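Two Strokes, Two Wheels and a Very Long Aisle

The swap meet hall opens to the public at 7 in the morning, and by the time I had parked and found my boots there was already a line past the ticket booth. I love that. It was spitting rain, everybody smelled of wet leather and coffee, and the man ahead of me was carrying a complete front fork under one arm as if it were a loaf of bread.

This was my fifth vintage motocross show and easily the biggest. The program listed 1,069 entries across the display classes, and although I gave it a serious try I doubt I got in front of half of them. The trail and enduro bikes have finally been moved out of the annex and into the main building, which was long overdue. Last year you had to walk through the food court to reach them and plenty of people never did.

I started with Ranjbar, because I always do. They rebuild twin-shock chassis and this time they had brought four, all stripped back to bare metal so you could look at the welding. Behrouz Moradi was on the stand and he was wonderful company. I asked one question about swingarm length and got twenty minutes on it, with a pencil drawing on the back of a price list (I kept it, it's on my fridge). His view is that most people who stretch the arm on an old 250 do it to fix a problem that lives in the steering head, and that fresh tapered bearings would save them the bother. I went home and checked mine. They were notchy, of course.

Next door was Esska, with wheels. Hubs, spokes, rims, and a truing stand you were allowed to try for yourself. I got a badly bent 21-inch front within a hair of straight and was far too proud of it. They're doing gold rims again too! I don't need gold rims. I took the leaflet.

The start-up sessions happen out back under the canopy, and if you've never stood near ten old two-strokes being warmed up at once, you should put it on your list. The smoke hung there in the damp air and the sound came right up through the concrete. A little 125 with a cone pipe was the loudest thing by a mile, and the girl kicking it over looked about 10. She had it running on the second kick, which is two better than the grown man beside her.

After lunch I sat in on the carburetor workshop run by Mohcine Abdel Hamid, and this was the best hour of the show for me. He tunes for a couple of the regional vintage teams and he explains jetting in a way that finally stuck. Start with the main, get it safe at full throttle, then needle, then slide, then pilot, and go back around once more because each one leans on its neighbor a bit. Change one thing at a time and write it down. He had a whole table of worn needles next to new ones, and once you've seen the wear on the old ones you stop trusting anything that came with the bike. He also wants you to label your jets the minute they come out of the carb, and to keep the sizes apart. I've had a tobacco tin of mixed brass for years, so that one stung.
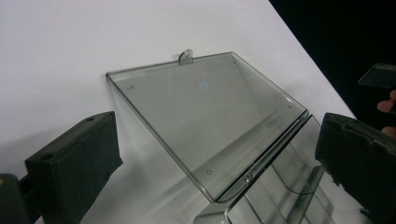

A clear lid with small round holes in its face. 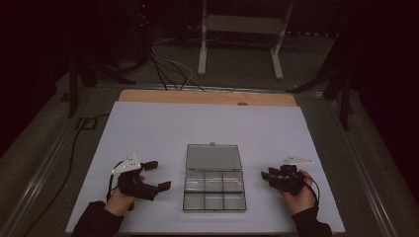
The other thing I took from Mohcine was to do the plug reading on a long straight, cutting the engine clean at full throttle and coasting in with the clutch pulled. I'd been idling back to the truck and then looking at the plug, so I had been reading my idle mixture all this time. Five years of notes, wasted — but at least I know now.

Late in the day I went hunting for parts. Zedis had reproduction side panels in the proper thick plastic, and Iltel had a crate of ignition coils and stators, tested and tagged, at prices that made me buy one I don't need yet. I also came away with a brake pedal, two cable sets and a seat cover in a blue that is almost the right blue.

If you're thinking of going next time, wear layers, since the canopy side is freezing and the main hall is warm. Bring cash for the swap tables. The chili at the far end is better than the burgers near the door, and the line is shorter. Parking behind the fairground costs less than the front lot and you walk past the race trucks on the way in.

I'm hoping to enter my own 250 next August, if the steering bearings get here and I can stop fiddling with the pilot jet.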